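From: Yasmine Kamel
To: robotics-club list
Date: Sunday, November 25, 2018
Subject: Re: Square nut task – where are we before the December round?

Hicham Soliman wrote:

> Hi all,
>
> I missed the last two meetings so I may be behind. Can someone tell me
> what state the square nut task is in? The last I saw, the approach
> was fine but the fingers kept closing beside the part. I also don't
> know which scene file we are supposed to be using. There are at least
> three in the Zitness folder and they all have "final" in the name.
>
> I can take a piece of this over the break if somebody tells me which
> piece.
>
> Hicham

Hi Hicham, hi all,

Answering on the list so that everyone has the same information.

Scene file first. Use the one called nut_plain in the top level of the Zitness folder. I moved the others into a folder called old. If your copy still shows several "final" files, pull again. The plain scene has the gray ground with no markings on it and one part. We took the printed grid out on purpose. The December rules say the ground will be unmarked, and Ashour's detector had started leaning on the grid lines to find the part. It scored well with the grid and badly without it, so the early scores in the spreadsheet don't mean much. I have left them in but marked them.

The part is still the pale square one with the rectangular hole. The rules allow any rotation, so please don't test with it lined up straight. The wrist camera view below is the kind of starting position I would like everyone to test from, with the fingers open and the part over toward the left finger.

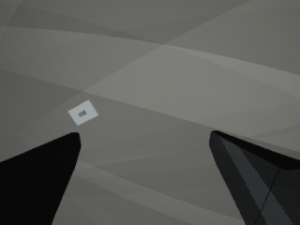

1. Detection

Ashour has this. The outline of the square is the easy part, as it is much lighter than the ground. The hole is harder. Most of what you see through it is nearly the same gray as the ground, and the dark sliver at one end is the inner wall in shade. The old code took the dark sliver for the whole hole and got the center wrong. The new code fits the outline first and then looks for the hole inside it. Please don't go back to a single brightness threshold for the whole image. The overlapping patches of light and shadow on the ground will give you false edges, and we already spent a week on that in October.

2. Centering

This is what you were asking about. The arm has to shift sideways until the part is between the fingertips before it goes down. The script was using the offset from the camera center without turning it into the gripper's own axes, so with the wrist rotated it moved the wrong way. I fixed the sign and added the rotation. Over 400 runs on the plain scene it now closes on the part in more than 209 of them – better than before, and still not good enough to enter.

Most of the failures I looked at are at the far left and far right starting positions. I think the step size is too large there, but I have not tested that.

3. Grasp angle

Open. Nobody has this one, and it is the piece I would suggest for you, Hicham. Right now we close the fingers at whatever angle the wrist happens to be in. If the fingers meet the square on its corners it turns as they close, and then the hole is at the wrong angle for the peg. What we need is a function that takes the rotation of the square and picks the smaller wrist turn that puts two flat sides against the fingers. For the peg we care about the direction of the hole as well, so a quarter turn is not always as good as no turn. Start with the flat sides only and add the hole later.

4. Placing

Please leave this alone until the grasp is reliable. The Cilura code from last year's team mostly works for the peg, and I would like to change one thing at a time.

A few practical points:

Set the random seed to 2097 when you post results, so that we are comparing the same starting positions. If you also want to try other seeds, do, but put them on the second tab.

The Flallon login for the lab machine has been changed. Ask me for it off list.

The renderer is slow on the older laptops. You can turn off shadows while you work on the motion code, but turn them on again before you record a score. The detector behaves differently without them.

We have 2 meetings left before the round. I would like to use the first for grasp angle and the second for complete runs with no code changes in between.

Hicham, if you are happy with number 3, reply here and I will put your name next to it. If you would sooner do the step size in number 2, that is fine too, and I will take the angle.

Yasmine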